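Before we sign for four more benches
Equipment planning, item 3. Ea Mogensen

The Kudport quote arrived last week: four capture benches, each with a table, a metal frame and a pair of hand-held grippers, 2507 a bench. Snædís Vestergaard wants them ordered before the price changes in August. I would like us to slow down.

I went to the Bratley room to see what a bench does all day. Someone straps a gripper on each hand and works at a table with a tray on it, and that movement becomes training data.
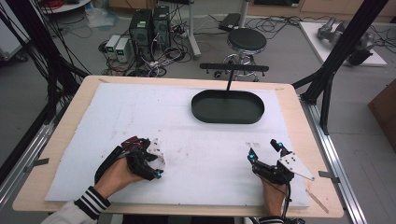

What the quote covers

Table, frame, grippers, delivery. It leaves out computers, screens, power supplies, cabling and anywhere to sit. Okeck quoted us 1409 for the same list in a lighter frame, also without computers. Neither firm could tell me how long the finger pads last, and Prasetyo Ngau, who does our ordering, has no line for spares at all. Pads press on things for a living. They will wear out, and I want a price for them in writing.
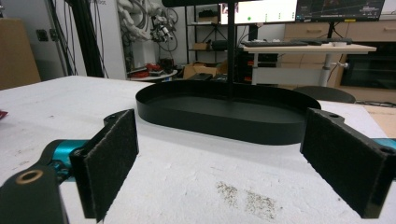

What it leaves out

Floor space, mostly. Cables already run across the floor in the existing room, and there are stools, boxes and stands to step round. Four more benches would need the Tijani room as well, and we've promised that to somebody else until the summer.

Then there are the hours. The business case assumes 40 hours a week on every bench. Signe Snorradóttir went through the booking sheet for me and found 106 hours for the whole of last month. I can't square those two figures, and I have asked for help doing so.

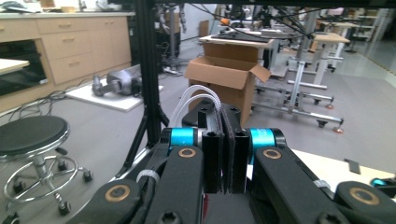
My suggestion is to buy one bench, fit it out properly and keep a record of every extra we pay for. If Kudport won't hold the price on the other three, that tells us something about the price. Comments to me, please, before the planning meeting on Thu 6 March.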